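Wonia Short Course in Robot Learning
Module 3: Gathering demonstrations with hand-held grippers
Notes by Kusum Tyagi, with additions by Jasper Wuyts

3.1 What counts as an example

For this course an example (or episode) is one short recording of a person doing one task from start to finish. The recording holds video from each gripper, video from the head camera and the opening of the jaws over time. The learning system sees nothing else. If you nudge the plate with your knee halfway through, the plate moves for no reason the system can find.

Task names are fixed before a session starts. The strawberry tasks used in the assignment are "berries to plate" and "berries to table". Please don't make up your own labels on the day. We spent most of November merging labels that meant the same thing.

3.2 Working with two grippers

The operator holds one gripper in each hand and works at normal standing height or bent over the floor, depending on the task. Markers on the grippers must stay in view of the head camera as much as possible. Keep your wrists from rolling outward, and look at what you are doing.

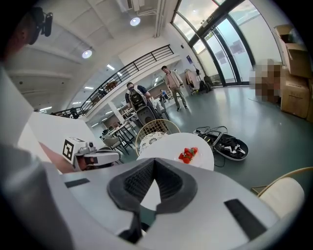
Figure 3.1. Strawberries on a round table, from a gripper's own camera. The other gripper, with its marker cube, is at left.

Gripper cameras pick up a lot of background. We don't clear it away. A policy trained only against a bare wall tends to fail when chairs, boxes and daylight are added, so rooms in ordinary use are fine. People walking past are fine too, provided they have signed the form. Faces are blurred later by the Faltix script.

Soft fruit needs a light squeeze. Close the jaws until the berry stops slipping and go no further. Bruised fruit changes colour, and a batch recorded late in the session will look different from one recorded early. Swap the berries when they start to mark.

3.3 Starting and stopping

Start the recording, hold both grippers still, then begin. At the end, open the jaws, draw back and hold still again before you stop. The still parts are used to line up the video streams. Check the timer before the first move. If it isn't running, there is no episode. 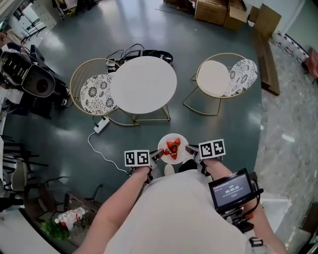
Figure 3.2. Plate on the floor, seen from head height. The timer on the right-hand screen reads 00:00:05.

Change the layout between episodes: turn the plate, shift it a little, spread the fruit differently. Small changes are enough.

3.4 How many

The Emside set has 2713 episodes over 3 tasks. For the assignment, each group should aim for 1000 usable episodes. A dropped berry that you pick up again is usable. Mark it "recovered". An episode where you stop to talk is not.

Reading before the next class: Vasseur handbook, the chapter on time alignment.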